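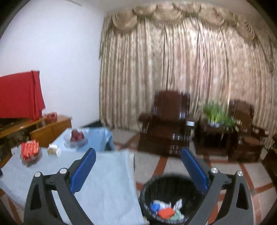 Dining table keeps turning into a pile. How do I sort it and keep it clear?

Asked by Naheed Sethi in Home > Tidying and Storage
83 views, 3 answers

My parents' front room has a table with a cloth on it, and every small thing in the house ends up there. I go over in the evening a few times a week to help out, and I usually spend the first half hour looking for something that turns out to be under something else. Then we push it all to one side to eat.

What is on it at any time: mesh bags that fruit came in, plastic bags folded or not folded, strips of fabric left over from sewing, crocheted pads, tubes of cream, first aid supplies, tissues (the box and also loose ones), packets of candy, and the fruit bowl. My mother saves bags and fabric because she does use them. She makes ties and drawstrings out of the strips. So throwing it all out is not an option and I would not want to.

There is a low wood cabinet with drawers along the wall, but the drawers are already full of papers and cables. There is one small wastebasket. I bought a set of Hemlow drawer dividers in February and they are still in the package, because there is no drawer to put them in.

I have two questions. What order would you sort this in so it can be finished in one visit? And how do you keep it from coming back when the people who live there don't see it as a problem? My father says the table is fine the way it is.

Answer by Yesenia Meléndez (accepted)
1,784 points

I did this at my aunt's house and then again at my own. Start with the drawer, then do the table. If you start with the table you will have five nice piles and no place to put them, and by dinner they will be one pile again.

Pick one drawer, the top one nearest the table. Take out everything. Papers go in a box with a lid and you can go through them another time. Cables you can put in a bag and ask about later. Now you have an empty drawer and your dividers can come out of the package. Measure the inside of the drawer before you cut the film on them in case they need to go back. The Hemlow ones I had came in two heights and the tall ones kept the drawer from closing.

Then the table. I would go in this order:

Trash first. Used tissues, empty wrappers, packaging. Bring the wastebasket right up next to the table, and empty it before you start. A small one fills up faster than you think.

Medical things second. Alcohol pads, creams, bandages, thermometer. Read the dates on the boxes. Anything still good goes in one container with a lid. A shoebox is fine. I use a Clutex box but only because I had it.

Bags third. Flatten the plastic ones and put them all inside one bag. Mesh bags get bunched up and go in a separate one. Ask your mother how many she wants to keep. Ask for a number. Mine said ten and she has stuck to it, more or less.

Fabric last, and do it together with her. It takes the longest and she is the one who knows what each piece is for. Roll the strips up and put a rubber band on each roll.

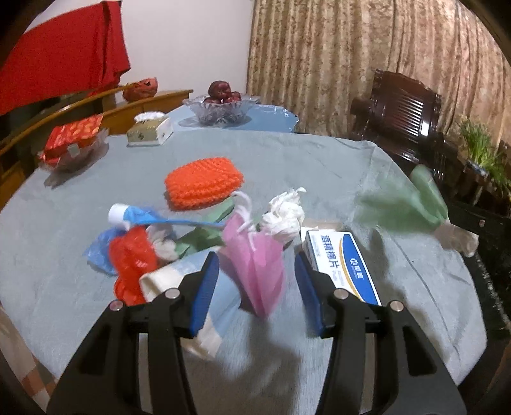

Should the tissue box and the fruit stay out on the table or get put away too?

Leave them out. People reach for tissues and fruit all day, and if you put those away they will come back to the table and bring other things with them. I would keep the tissues, the fruit bowl and one small tray for candy, and group them at the far end so there is room to eat at the other.

As for keeping it that way, I don't think you can get it to stay clear. What worked for my aunt was a basket at one corner of the table, about the size of a loaf of bread. Anything without a home goes in the basket. When it's full, somebody empties it. She lets it overflow sometimes and it's still a lot less than before.

One more thing -- shake the tablecloth out outside before you put it back. There will be pins in it if anyone sews.

Answer by Erhan Işık

Take off the tablecloth. I'm serious. Stuff sits on a cloth and doesn't slide so people leave it there. We went without one and the table stayed empty for 2 months. Then the holidays came and the cloth went back on.

Also buy a bigger wastebasket.

Comment by Naheed Sethi: My mother would not go for this but thank you.

Comment by Oğuzhan Çınar: A bare wood table needs coasters and mats and then you have a pile of coasters and mats. Agree on the wastebasket. With a small one people leave trash on the table when they see it's half full.

Answer by Erhan Dönmez

Mostly agree with the first answer, but I would do fabric before bags. The scraps are what everything else gets tangled in. If you pull a strip out from under a pile, three other things come with it and one of them is open. We lost a tube of hand cream that way.

For storing strips I tried the Juvitz hanging organizer, 32 pockets, over the door. Too many pockets. You forget which one and end up checking them all. A clear jar is better for the short pieces and a shoebox for the long ones.

On the crocheted pads, check whether they are finished. Some of the ones at our place were waiting for an edge and I put them in the kitchen with the finished ones, and I heard about it for a while. Ask first.

Comment by Naheed Sethi: Update. We did the drawer and the medical things in one evening and the bags the next time I came. Two of the creams were expired. The tall dividers did not fit, so check that if you have the same set. Fabric is still on the table but it's in one shoebox now. My father has started putting his glasses in the basket.

Comment by Yesenia Meléndez: That's good progress. Put the lid on the shoebox or it will get mail in it.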